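Laying Out the Work: Notes for Week 4, Small Assembly
Reading time: 4 min
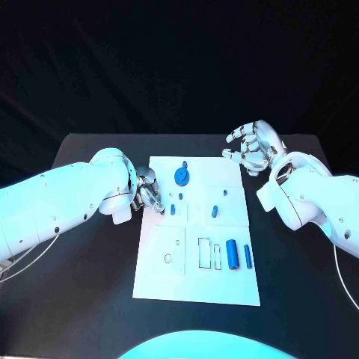
Layout sheet on the black table, with the disc at the top and small blue parts standing and lying on the paper.

Welcome back, everyone, and I hope the holidays were kind to you. In December we spent most of our time on sorting and naming small parts, and I promised that when we came back we would finally talk about the sheet of paper underneath them. So this week is about the layout sheet, a humble thing that I have grown very fond of over the years!

A layout sheet is a piece of plain paper, drawn up before the work begins, that says where each part lives. You divide it into panels with light lines (please do keep them light, a heavy marker line pulls the eye away from the parts) and each panel gets one stage of the job or one family of parts. Inside a panel you can draw a small circle for a pin or a peg. When the circle is bare, you can see at a glance that something is still in your hand or on the floor.

A word on color. Blue parts on white paper on a black table are about as easy to read as anything I know. At Merham, where I taught the evening group, we had a lovely old pine bench and gray parts, and we lost pegs in the grain every single week. If your table at home is pale, try a darker cloth under the sheet so that you can find its edges.

Now, standing parts. A peg that stands upright takes up very little paper and is much easier to pinch than one lying on its side, but it does tip over if somebody leans on the table. Discs and pulleys lie flat, hub upward, with a bit of clear paper all the way round for your fingertips. I like the biggest part at the top of the sheet and the little ones below it – the other way round, your wrist passes over the pins each time you reach.

For the exercise, draw a sheet of your own with at least 4 panels. Choose 9 small parts from the Holtero tray, give each one a place, and then swap sheets with your neighbor. Try to set out their parts from the drawing alone, no talking. Make a note of every spot where you hesitated, and bring the notes on Friday.

The reading is the Guerra handout, first half only. The section on trays can wait.

Soledad Lyons
2025-01-10

Comments (3)

Kanatard_evenings: Can we use graph paper, or does it have to be plain?

S. Lyons: Graph paper is fine for a first try, but do copy it onto plain before you swap. All those squares get busy once the pins are out.

Pim: Drew mine too small and the disc covered two circles. Starting over tonight with a bigger sheet.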